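Triltik Two-Finger Gripper, Classroom Edition
Item no. 2626-C
$300 per gripper, spare finger pair included

The Triltik is a parallel gripper for the small arms used in school robotics classes and clubs. It bolts to the standard Drammont wrist plate and also fits the Nedusska student arm with the adapter ring, sold separately.

What you get
Gripper body with motor
2 pairs of black fingers
Wrist camera bracket
Cable, screws and hex key
Printed setup card

The camera bracket holds a small camera looking down between the fingers, so students see the same view whether they are driving the arm by hand or checking a recorded run. Camera not included.

Fingers come off with one screw each. If a pair gets chewed up over the school year, order a replacement pair instead of a new gripper. Do not run the gripper with only one finger fitted.

Club use
The Rojanasak after-school robotics club uses the Triltik for its tabletop unit. Students start with foam blocks and move on to kitchen utensils. Stavros Mavromatis teaches the unit and wrote the worksheets that go with it. Each team picks one object, works out where to hold it, and practices the approach before closing the fingers. Teams of 5 share one arm and rotate the driver, the spotter and the note taker.

"Flat handles are a good second lesson," Mavromatis says. "The kids have to get the wrist turned the right way first. If they are off by a little, one finger lands on top of the handle and they back up and try again."
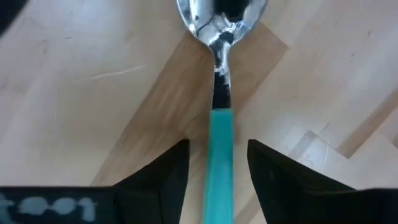
Lining up on a spoon handle, fingers open. Wrist camera view.

The worksheets cover lining up, closing, lifting and setting down. They are free with any classroom order and can be copied for your own students.

Ordering
School purchase orders accepted. Orders for the fall term should reach us by the end of April. Replacement fingers and adapter rings ship separately from grippers. For help matching the gripper to an arm you already own, send us the arm model and a photo of the wrist plate.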